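Chapter 6
Reading the Laboring Poets: Patronage, Subscription, and the Printed Page

6.1 Scope of the Chapter

The preceding chapter dealt with verse written for an audience that the poet knew personally. The present chapter turns to verse that reached its readers through a bookseller. It is concerned with poets who earned their living by manual work and whose books were paid for, at least in part, before they were printed. The principal case is the weaver and poet Thomas Dustell, whose single volume, Stistbridge Hours, was issued by the Kubiak press.

The term "laboring poet" is used here in a narrow sense. It refers to a writer who was employed in a trade or on the land at the time the first book appeared. It does not describe a style. Some laboring poets wrote in dialect, and others wrote couplets that cannot be told apart from those of a country clergyman. Students should avoid treating plain diction as evidence of a writer's occupation, or polished diction as evidence that an editor has interfered.

Three kinds of source are used: the printed volume, the subscription list bound into it, and the surviving letters between Dustell and his patron at Skotley. The letters are quoted from the edition prepared by Nathalie Kuipers. Line numbers follow the same edition.

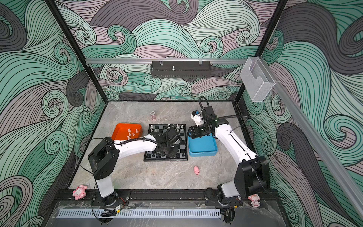 6.2 Publication by Subscription

Under the subscription system, a reader agreed to buy a book at a stated price before it was printed. Part of the price was normally paid on signing and the rest on delivery. The names of those who signed were set in a list at the front of the volume. The list served as a receipt, as an advertisement, and as a public record of taste.

The list in Stistbridge Hours contains 773 names. Kuipers has sorted these by place of residence and finds that 40 belong to the parish of Skotley itself. The remainder are spread across the county and the capital. The local share is small, and it suggests that the patron relied on correspondence more than on neighbors. The size of the edition is harder to establish. A single letter from the printer mentions 3000 sheets delivered in February, but it does not say whether the figure covers the whole book or one part of it. The question is taken up again in Section 6.5.

Subscription had a direct effect on content. Proposals were often circulated with one or two specimen poems, and subscribers expected the finished book to resemble them. Dustell's proposal carried "The Loom at Evening," a descriptive poem in octosyllabic couplets. The volume accordingly opens with a run of six descriptive poems in the same meter. The satires, which Dustell considered his better work, are placed at the back in smaller type.

6.3 The Role of the Patron

The patron of a laboring poet usually performed several tasks. He or she corrected spelling, supplied punctuation, wrote the preface, collected the money, and decided how it would be held. The last of these caused the most disputes. Dustell's earnings were placed in a trust from which he could draw only the interest, and his later letters return to the subject often.

Critics disagree on how far the patron's corrections should be regarded as part of the text. Kuipers prints the corrected version on the ground that Dustell saw proofs and raised no objection. Urszula Kołodziej prints the manuscript version and argues that silence from a man in Dustell's position cannot be read as consent. The two texts differ most in punctuation. The manuscript of "The Loom at Evening" has almost none, so that many lines can be joined either to the line before or to the line after. The printed version closes each couplet with a stop.

The difference matters for scansion as well as for sense. Readers of the printed text tend to hear a regular pause at the rhyme. Readers of the manuscript text must decide for themselves where each sentence ends.
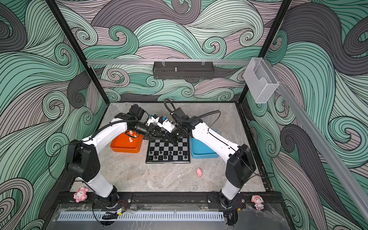 Why did patrons add punctuation to poems that had been written without it?

Printers expected copy to be pointed, and reviewers treated missing stops as a sign of poor education. A patron who hoped to sell the book to subscribers had reason to remove anything that might be taken for ignorance.

6.4 Terms Used in This Chapter

Proposal: a printed sheet announcing a book and inviting subscriptions.

Pointing: the punctuation of a text, whether by author, editor, or compositor.

Copy-text: the version of a work that an editor chooses as the basis of an edition.

Substantive variant: a difference between two versions that alters the words. Differences in spelling and pointing are called accidentals, although in Dustell's case they frequently alter the sense.

Before going on to Section 6.5, read "The Loom at Evening" in both versions, printed on facing pages in the appendix, and mark each place where the pointing changes the grammar of a sentence.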